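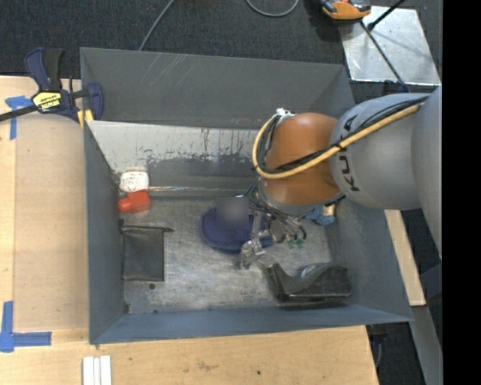 By Irfan Wibisono
July

Steel bins are among the least discussed items of equipment in any parts store. At the Estham distribution center, where Puspita Yeoh has managed materials handling for most of her career, they are also among the oldest. Many have passed through several departments, been repainted more than once, and returned to service with their walls scratched and their floors worn to bare metal.

Ms. Yeoh agreed to speak with this newsletter following the adoption of the center's revised bin care procedure, which applies to all open-topped metal containers on the site. The procedure was drafted by her office with Milan Brouwer of the maintenance department. It took effect in the main hall first and has since been extended to the Clemlow annex.

“People see a scratched bin and assume it is finished,” Ms. Yeoh said. “A scratch on the wall is a record of use. I am interested in the floor, the seams and the rim. If those are sound, the bin has years left in it.”

The center keeps 700 metal bins on its register. Under the former arrangement, a bin was withdrawn when a supervisor considered it unfit, and the grounds for that decision were seldom written down. Mr. Brouwer, who joined the conversation partway through, recalled that the old withdrawal forms had a single line for remarks.

“Half of them said ‘rusty,’” he said. “Rusty where? There is a great difference between a brown streak running down a panel and rust that has eaten into the corner. The first you can wipe back and paint. The second you need to cut out, and at that point we discuss whether it is worth the labor.”

The revised form divides each container into walls, floor, rim and drain. Staff are asked to enter a short comment under each heading and to sign the sheet. Ms. Yeoh said that the drain heading was added at the request of the washing team, who had found openings blocked with label backing and tape.

Asked about paint, she was direct. The center does not repaint for appearance. Where a coating has come away in patches, the exposed area is cleaned, dried and treated, and the remaining paint is left alone if it still holds. Full repainting is reserved for bins that have been stripped for repair. A previous supplier had recommended that every bin be repainted on a fixed schedule, and the center followed that advice for two years before abandoning it.

“We were putting new paint over old paint that was already lifting,” Ms. Yeoh said. “It looked very well for a month. Then it came off in sheets, and the flakes ended up among the goods. I would much prefer an honest worn panel.”

Cleaning has also been simplified. The floor is swept first and then washed with a mild detergent, Briltine, diluted in warm water. Wire brushes are no longer issued. Mr. Brouwer attributes much of the dull, cloudy finish on the older floors to years of hard brushing, although he does not regard the marks themselves as a defect.

The matter of sloping walls produced the longest exchange of the interview. Bins whose sides lean outward are easier to reach into, and small items slide back toward the middle, where they can be picked up. They do, however, take up more room along an aisle than their floor area suggests. When the annex was laid out, the spacing had been calculated from the base dimensions, and the rims touched.

“That was my error,” Ms. Yeoh said. “I had the drawings in front of me and I read the wrong line. We moved the whole row the following morning.” She asked that the episode be included here – other sites, she said, may be working from the same drawings.

The center's instructions on filling are brief. Soft goods and single items may be placed directly on the metal floor. Anything with a polished or coated face goes on a liner. Heavy castings are lowered into place, and dropping them from the rim is treated as a reportable matter. Mawar Teoh, who trains new staff in the main hall, has asked for that last rule to be painted on the wall beside the loading doors. The request is under consideration.

Ms. Yeoh was less certain about the future of deep bins in general. Shallow trays are easier to inspect and to clean, and the Sitompul warehouse has moved to them for most of its small stock. She visited that site in the spring and was impressed by what she saw, but does not expect Estham to follow soon.

“A tray is a fine thing until somebody overfills it,” she said. “With a tall wall you have some margin. Our goods arrive mixed, and we cannot always choose what goes in next.”

Mr. Brouwer expects the first complete set of inspection sheets to be returned before the autumn stock count. Bins awaiting a sheet remain in use unless a sharp edge or an open seam has been reported. Staff who find either should tag the container and inform the maintenance desk, which is open until 4 p.m.

Subscribe to our newsletter to receive facilities news by email. You can unsubscribe at any time. This site uses cookies to improve your experience. Accept | Manage preferences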